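Clurnville Bench Kit, Set-Up Guide
Section 4: Laying out the table for dry transfer

12 shares | 4 comments

4.1 Scope

This section covers placement of the work table, the tray, the bowl and the cup before dry granular material is handled. It applies to the standard white table and to the longer Boltden table. It does not cover liquids. For storage of the material between sessions, see Section 6.

4.2 Items required

- White table, flat top
- Rectangular tray, white, low rim
- Round metal bowl
- Stainless steel cup, straight sided
- Large spoon or ladle
- Dry granular material, up to 3000 g per session
- Soft brush, lint-free cloth, masking tape

The tray supplied with the kit is the Byun pattern with rounded corners. A different tray may be used if its rim is low enough for a spoon to pass over it without tilting.

4.3 Positioning the table

1. Select a position on a hard, level floor. Carpet is not suitable. Spilled grains lodge in the pile and cannot be fully recovered.
2. Keep all door swings and marked exit routes clear. Open each nearby cabinet door fully and confirm that it does not touch the table.
3. Set the leveling feet. Turn each foot by hand until it meets the floor, then a quarter turn more with the wrench.
4. Place the bowl, empty, at the center of the table and press down on each corner of the table in turn. If the bowl moves or rattles, repeat step 3.
5. Lock the feet with the jam nuts. Do not overtighten.

CAUTION: Do not move the table with material on it. Empty the bowl and the tray first, even for a short move.

4.4 Preparing the surface

1. Brush the surface from the back edge toward the front.
2. Wipe with the cloth, slightly dampened. Use plain water.
3. Allow the surface to dry for 13 minutes before any granular material is brought to the table. Grains stick to a damp surface and the weighed amount will be wrong.
4. Inspect for specks. Small fixed spots that do not lift with a fingernail are permitted. Loose specks are not.
5. Colored streaks from markers or earlier work may remain if they do not transfer to a clean white cloth. If color transfers, repeat steps 1 to 3.

NOTE: Solvent cleaners dull the finish on the standard table. Dulling does not affect use but makes loose grains harder to find.

4.5 Placing the tray

1. Hold the tray by its two short ends and lower it flat onto the table. Do not slide it into place.
2. Leave space between the tray and the bowl for the spoon to be set down.
3. Either side of the table may be used for the tray. Choose the side away from the hand that will hold the spoon, and keep to it for the whole session.
4. A slight angle to the table edge is acceptable. Exact squareness is required only where the corner guides are fitted (see Section 5).
5. Press lightly on each corner of the tray. A tray that rocks is warped and must be replaced.

The tray must be empty at this stage. Faint smudges and a few stray specks on its surface are tolerated for practice runs but must be wiped off before a weighed run.

4.6 Placing the bowl and cup

1. Fill the bowl away from the table. Fill to a finger's width below the rim or lower.
2. Carry the bowl with both hands and set it down on its base.
3. Stand the cup upright behind the bowl. Turn any label to the front so that it can be read without lifting the cup.
4. Lay the spoon beside the cup with its bowl facing up or down. The handle must not extend past the table edge.
5. Where material is to be taken from the side of the bowl, tilt the bowl slowly and support it throughout. Stop tilting when the grains begin to shift toward the rim.

CAUTION: A polished rim can be slippery when dusty. Wipe the rim before tilting.

Table layout and surroundings:

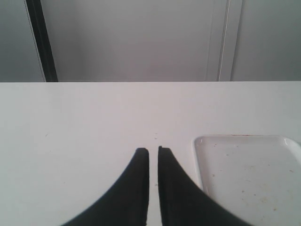
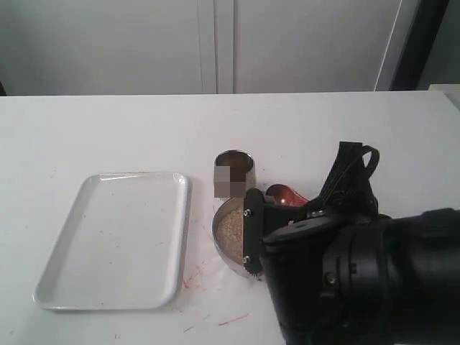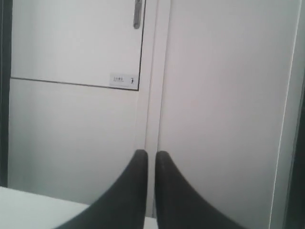 4.7 Checks before use

1. Stand at the front of the table and reach for the cup, the bowl and the tray in turn. No item should have to be moved to reach another.
2. Mark the agreed position of each item with a short strip of masking tape at two corners or, for round items, at two points on the base.
3. Transfer one level spoonful to the tray and return it to the bowl. Check the table for spilled grains.
4. If grains are found between the bowl and the tray, move the two closer together and update the tape marks.
5. Record the layout on the Carport sheet at the back of this manual, including the side chosen for the tray.

4.8 Common faults

Grains collect at one edge of the table: the table is not level. Repeat 4.3.

Grains cling to the tray: the tray is damp or carries a static charge. Wipe with the cloth, allow to dry, and test again with a small amount.

The cup tips when the bowl is moved: the cup is too close. Move it toward the back edge by nearly the width of its base.

The bowl does not return upright after tilting: the fill is too high or has packed against one side. Stir with the spoon and remove some material.

4.9 Clearing the table

1. Return all material from the tray to the bowl. Lift one short end of the tray and tap the underside.
2. Empty the bowl into the storage container and close the lid.
3. Brush the table and discard the sweepings. Do not return sweepings to the container.
4. Stack the cup inside the bowl. Store the tray flat, with nothing on top of it.
5. Leave the tape marks in place if the same layout will be used again. Replace any strip that has begun to lift.

Section 4 revised 30/10/2020. Continue to Section 5, Corner guides.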